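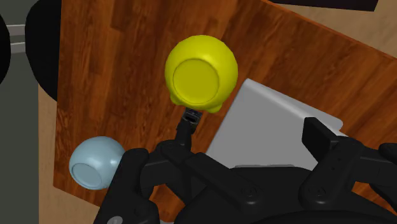 Fig. 1. Yellow rounded object on a wooden surface (rendered).

Wood in the home, wk 4: floors and tabletops, movement and finish
Handout goes with the Heslow slides. Bring it back next time, we carry on from the second half.

Recap from last wk
Wood takes up moisture from the air and gives it back. Swells across the grain, hardly at all along it. Everything today comes out of that one fact so if it's still fuzzy reread the wk 3 sheet first.

Strips and glue-ups
Wide surface = usually narrow pieces joined edge to edge. Wide single boards cup. Narrow ones cup too, just less each, and you can alternate the growth rings (argue about this later, half the books disagree).
Color change from strip to strip is normal. Heartwood darker, sapwood lighter, same tree even. Stain evens it out some. Not all.
Seams: a faint line is fine. A line you can catch a fingernail in, not fine, means the joint is moving or was starved of glue.

The Lurkbridge hall floor
Our main case. 104 boards, laid in November with the heating off, boards straight off the truck. Heating came on, boards shrank, gaps all down the south side. Then somebody filled the gaps. Summer came, nowhere to go, floor lifted in the middle.
Two mistakes there, write both down:
- no time to settle in the room before laying
- filler in seasonal gaps
Missing expansion gap at the wall made it worse. Skirting was tight to the boards too.

Moisture numbers
Lurkbridge boards read 13 percent when delivered. Too wet for a heated room. You want to be near what the room will hold most of the year, check with a meter, several boards, not just the top one of the stack.

Finishes, quick version
Oil: soaks in, easy to patch, needs redoing. Low sheen.
Varnish: sits on top, tougher, harder to patch without a visible edge.
Wax: nice to touch, hates water rings.
None of them stop movement. They slow it down. This was on the test last year and most people got it worng.

Edges
End grain drinks finish, goes darker. Seal it first or sand it finer than the face. Soften sharp corners a little, finish pulls thin off a hard edge and wears through there first.

For next time
Read the Tomar chapter up to the part on veneers, skip the tables. Short write-up, 375 words max, on one wood surface where you live: how its joined, what finish, where it's wearing. Sketch is ok, pencil is fine.
Test pieces go back on the rack with your initials on the back face.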